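Recording tray-to-tray examples for a two-armed robot

4 min read

Moving parts from one tray to another is my favourite first job for a learning system. You need two plastic trays, a handful of parts and a plain mat, and you can start recording this afternoon!

Pick parts that don't look alike. A mix of shapes makes the arms close in different ways, and that variety is what you want the system to soak up.
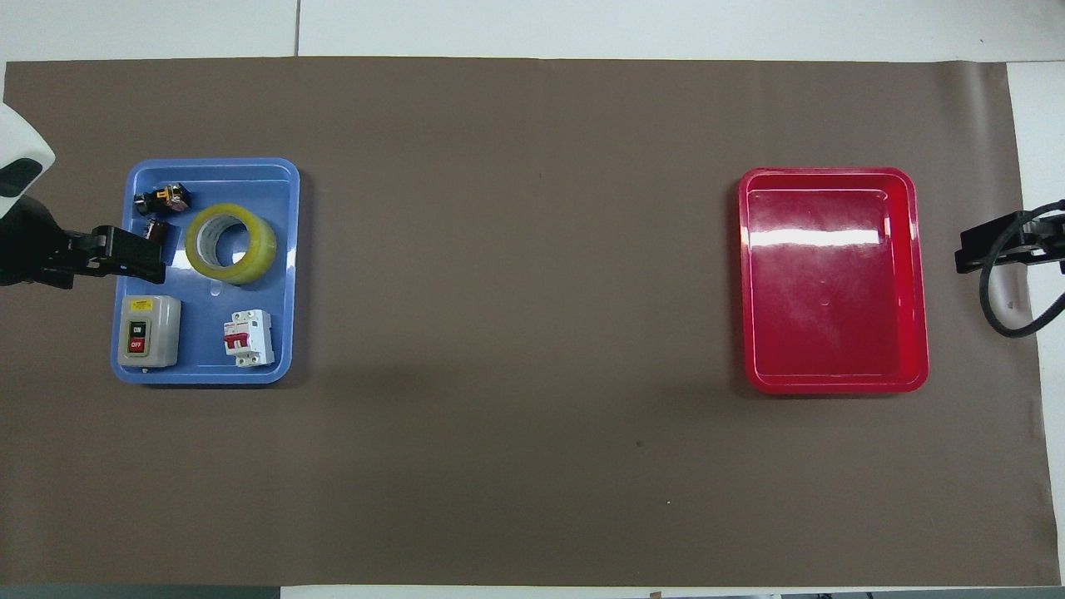

Blue tray loaded, red tray empty, ready for a run.

Write your task sentence before you record anything. Ours is "move every item from the blue tray to the red tray", word for word, in every file. Then:

1. Load the tray and shuffle the parts a bit.
2. Open both grippers and park them clear of the mat's middle.
3. Start recording, wait 3 seconds, then move.
4. Pick slowly, and don't stop the recording if you fumble (a fumble you recover from is gold).
5. Park, stop, name the file.

Check your side view too, before a long session. Both grippers and both trays should be in it.

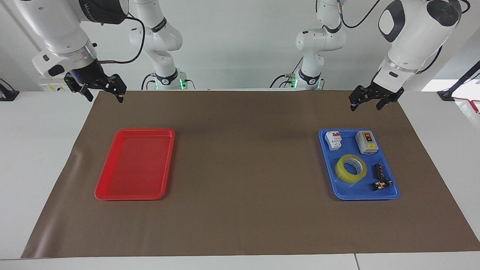

The same job from the fixed camera.

We do 15 runs, then have a tea break and watch a few back. Tôn, our first set, had 573 runs and we've been adding to it ever since May – it's wonderful watching it grow!

Comments

Kiều Tạ: Do you keep the runs where a part gets dropped outside the tray?

Nhàn Âu: We put those in their own folder and sort them later.

Ignacio Lindqvist: Tried the fixed sentence idea at Flitville, much tidier files. Thanks!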